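The Rule About Two Hands

The handbook at Lamavora had 115 rules in it, and I was hired to check whether the unit on bench 7 followed them.

I had a stool, a clipboard and a copy of the handbook with the cover missing. The bench was a plain wooden table against a white wall. Whoever wrote the rules had worked on the old Rilorier line, where the arms were bolted down behind glass, and you could tell. Rule 12 said to keep the door shut. Our bench had no door.

Rule 31 was the one I watched most. One hand works, the other waits open. If a hand is holding a part, the second hand stays clear of it and holds nothing until the first has let go. A person should be able to tell from across the room which hand is busy.

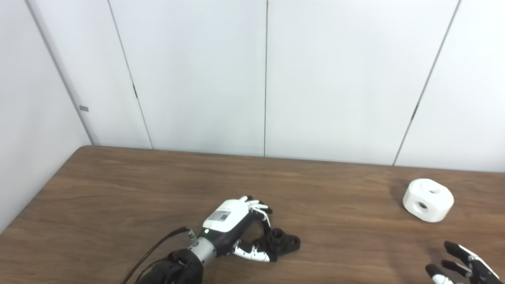 I put a tick next to 31 and waited for the next cycle. By then I had 1,679 ticks, counting the ones from January, and 4 crosses. The crosses were all mine. I had reached over the table to move a part that sat crooked, which rule 9 says you don't do while the green lights are on.

Idley, the company that paid for the checks, wanted the crosses explained in writing. I wrote that the part was crooked. They sent the form back and asked what the unit had done when my arm came in. I hadn't put that down, so I got the clipboard out again and added it. The unit had stopped. Both hands opened and stayed where they were until I was back on the stool. After that it waited out the full pause in rule 10, and then it straightened the part by itself. 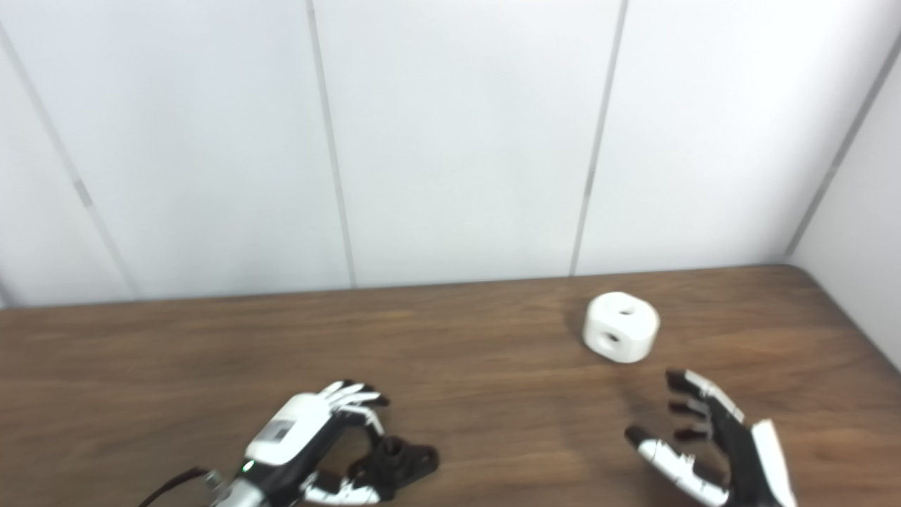
Rule 44 says the hands must not start toward a piece until the table between them is clear. There is no rule for how long a person should sit and look at a clear table. I asked the office about it once, and they said to use my judgment and write down what I used.

In the afternoon a woman came up from Jin to see how we did things. They were writing their own handbook and had got as far as page two. She read ours standing up, turning the pages fast, and stopped at 31.

"Who is this for?" she asked. "The machine knows which hand is busy."

"It's for me," I said.

She copied it out word for word and asked if there was a spare stool. I found her one – it was lower than mine – and she sat down next to me. I gave her a pencil and showed her which column was for ticks.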